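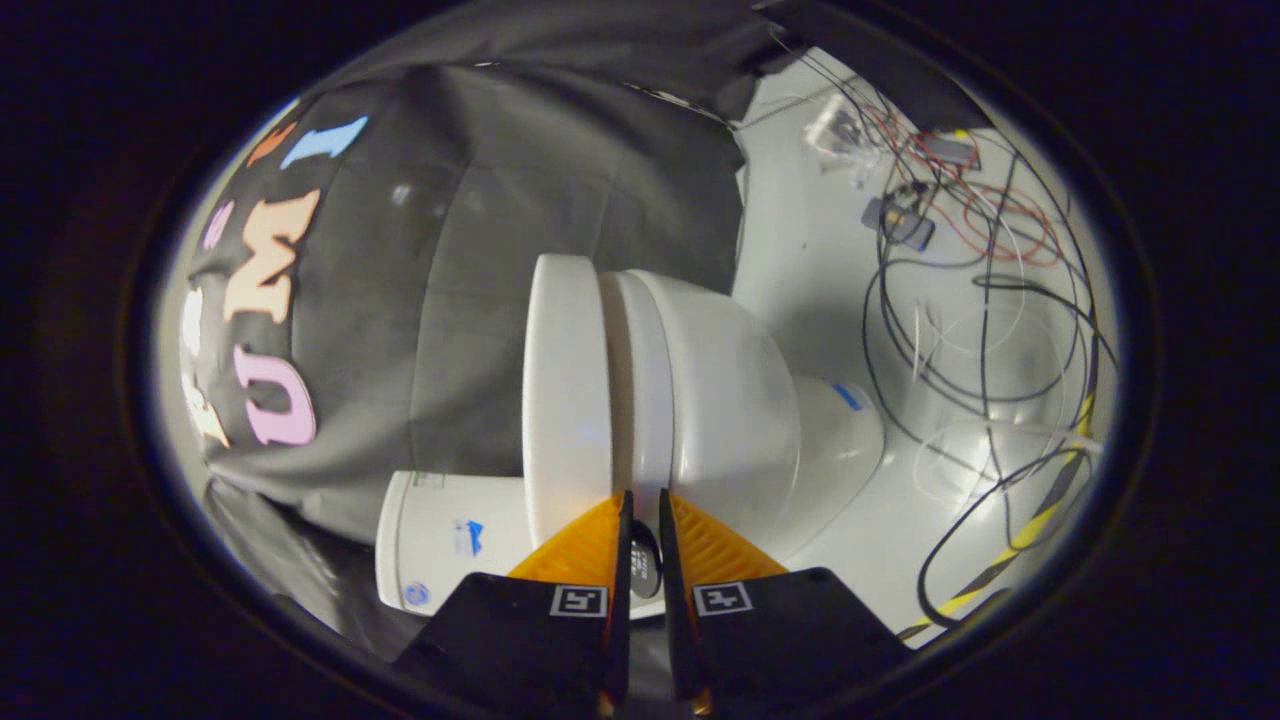 Gripper fingers with ribbed orange pads, with a paper cup and cabling on the far side.

About us

Worcombe plans and budgets automation equipment for firms that have not bought any before, and for firms that bought some and were unhappy with the bill. We do not sell robots, take commission from suppliers or hold stock. Clients pay a fixed fee for a written plan and, if they wish, for our time during purchase and installation.

The company was set up by Akua Alhassan and Baoshan Xiao, who had worked on opposite sides of the same kind of contract: Akua in purchasing for a packaging plant, Baoshan in quotations for a machine builder. Beverley Harawira joined later to run the test bench. Ornella Caruso handles leasing, insurance and import paperwork.

What a plan contains

Each plan begins with the task. We ask for the parts to be handled, the cycle time and the number of shifts, and we want samples of the real items, including the damaged ones. Soft, light or oddly shaped goods usually decide the choice of gripper, and the gripper often decides the arm. Buying in the other order is the most common mistake we are asked to put right.

The budget is then set out under separate headings: arm, end tooling, guarding, cabling and power, software licences, installation, training, spares and yearly service. Finger pads are listed as consumables, with a replacement interval taken from the maker's data or from our own bench. Cabling has its own line. It is left out of many first quotations and comes back later as an extra — usually once the floor layout has been fixed and the runs are longer than anyone allowed for.

We state which figures are firm quotations and which are our estimates. Supplier prices are dated, and we mark any that will lapse before the client's approval meeting.

Bench trials

A trial can be added to any plan. The client sends samples and we try candidate fingers and pads on them, using hand-held tooling first where this will answer the question. The fee is £900 and covers 2 gripper types. Results are given as a table of attempts and drops, with notes on marking or crushing. Further types are quoted separately.

How long it takes

A standard plan is delivered 45 days after samples arrive. Plans covering more than one site take longer, and the date is agreed in writing. We take no new work in September, when existing plans are checked against revised price lists.

Contact

First enquiries go to Jonalyn Padilla at the Bendberg office. Please give the task, the site and the date by which the money must be committed. A drawing is useful but not required.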